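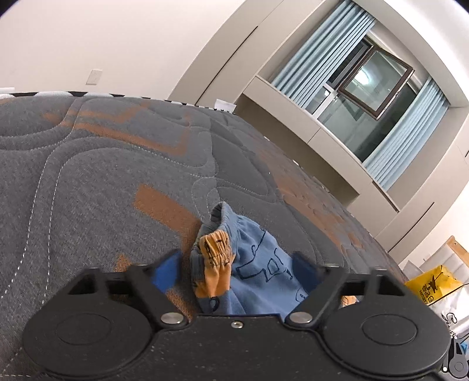 Handling Laundry with a Gripper: What Changes for Room Staff

Project report, January 2025
Dela Acheampong

1. Background

Modance runs furnished rooms for short stays in Soltivton. The building has 40 rooms and a room staff of 8. Part of the job on every changeover is picking up clothes and linens, sorting what goes to the laundry from what belongs to the guest, and folding the second kind. Staff told me this is the part of the shift they would most like help with and also the part they least trust a machine to do.

The company is looking at a system called Trikano, which would learn garment handling from people who do the task with a hand-held gripper. No robot works in the building yet. My project looked at the step before that, when staff are asked to do their own work through a tool so that it can be recorded.

2. Method

I spent part of December with the room staff. I watched normal changeovers first, then sessions with the grippers, and then interviewed everyone who was willing. I also read the shift logs, which had 3686 entries for the year. I used the logs only to see how the work was divided between people. They say very little about how long folding takes, because it is entered together with bed making.

3. The task

The item is placed on a bed, picked up, spread out, folded and set down. A bed is a poor work surface compared with a table. It is low and soft, and the cover moves when a garment is dragged over it. Staff work there anyway, since most of the rooms have no free table.
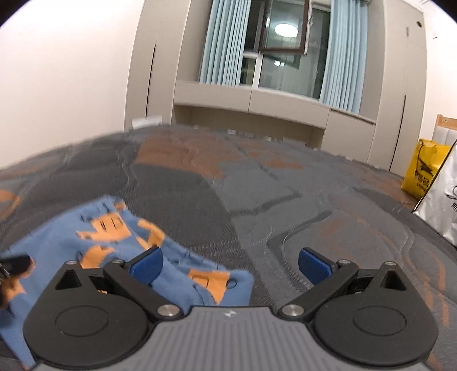
Figure 1. Printed blue garment on the bed, gripper open.

By hand, most people find the shoulder seams by feel and shake the shirt out in one motion. With the gripper they have to look for the edge first, then close the fingers on it. Several staff said they had never thought about the order they do things in until the tool made them slow down. Two of the more experienced workers changed their folding method completely, going from a fold in the air to a fold flat on the bed.

4. What changes for the staff

Pace. Sessions are slower than normal work. Modance took recording time out of the room quota, but only after the first week, and people were still annoyed about that first week when I talked to them.

Strain. The complaints were mostly about the wrist and forearm. Bending over the bed was mentioned too, although staff said that was the same with or without the tool.

Skill. The team lead, Nutsugah, now spends part of each shift checking recordings and marking the ones to redo. She likes the work, but it is not in her job description and she is not paid extra for it.

Job security. This came up in every interview. Management has said that hours will not be cut, but nothing is in writing. Some staff felt they were being asked to train their replacement. Others thought a machine that folds would leave them more time for bathrooms - not something they were looking forward to.

5. Limits

This was one building and a short period. The target Modance set was 500 recordings, and I left before it was reached, so I can't say how staff felt by the end. I also did not interview any guests.

6. Recommendations

Recording time should be counted as paid work outside the quota from the first day. Checking recordings should be written into a job description with a pay grade. Sessions should be kept short and rotated between people, and staff should be able to turn them down. Any promise about hours should be put in writing before the next stage starts.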